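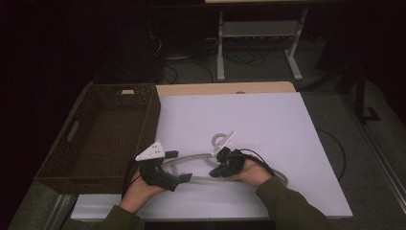 Clistlow Back Issue Room: Long Box Inspection Checklist, with comments

Sat 26 February was our first full walk through the new shelving, and what a good morning it was! We went in with the old one-page checklist and came out with scribbles all over it, so this is the cleaned-up version. Comments come after each item. Please keep adding to them.

1. Shelves level and fixed to the wall
Result: pass
Comment: All the uprights on the Silver Age side are solid. Friesen racks are a joy once they're bolted in. The limit for each shelf is 665 pounds, and the label with that number has to stay where people can read it. Two labels had been covered up by want lists. Moved!

2. Nothing heavy above shoulder height
Result: fixed on the day
Comment: Full long boxes of bagged and boarded comics had crept up to the top row again (westerns, mostly, and a very handsome run of war titles). They're on the bottom row now. Short boxes and empty ones only up top, please, even when it's just for the afternoon.

3. Boxes sound, handles not torn
Result: 2 failed
Comment: Both were in the romance section, with corners gone soft and one handle ripped right through. The books inside are fine, and some of those covers are gorgeous, so do go and have a look. Contents moved to new boxes and the old ones flattened for recycling.

4. Boxes packed properly
Result: pass, with a grumble
Comment: You should be able to slide a flat hand in at the front. The horror boxes were so tight that pulling one issue brought up three neighbors, and that's how spines get rolled. Slack boxes are just as bad for the books, which slump and bend. Filler boards are in the drawer under the counter.

5. Humidity and temperature
Result: pass
Comment: Read the meter by the Golden Age cabinet and also the one by the back door. They never quite agree. Write down both.

6. Daylight and lamps
Result: needs work
Comment: The blind on the street window stops a hand short of the sill, and the display spinner gets a stripe of sun before lunch. Those 1960s reds and purples won't forgive us! Spinner turned to face the wall until the blind is replaced. Reader copies only on it for now.

7. Aisles and exits
Result: pass
Comment: Clear all the way to the back door. Step stools go under the stairs at closing.

8. Fire extinguishers
Result: pass
Comment: Tags in date, pins in place. The one near the Ondby donation shelves was hidden behind a stand-up poster (a great poster, now beside the register).

9. Incoming collections
Result: open
Comment: The Druditz collection is around 900 books and every one needs a sniff and a look before it goes near the shelves. Check for rusty staples, mold spots, and silverfish. Anything doubtful goes in a sealed bag on the quarantine shelf with a slip saying which box it came from. I've peeked at the first box and there's a long stretch of space adventure backups in there I have never seen in person, so I'm very happy to take the next shift.

Still to do: replace the blind, order bags (the 1,000 pack), and reprint the weight labels in bigger type.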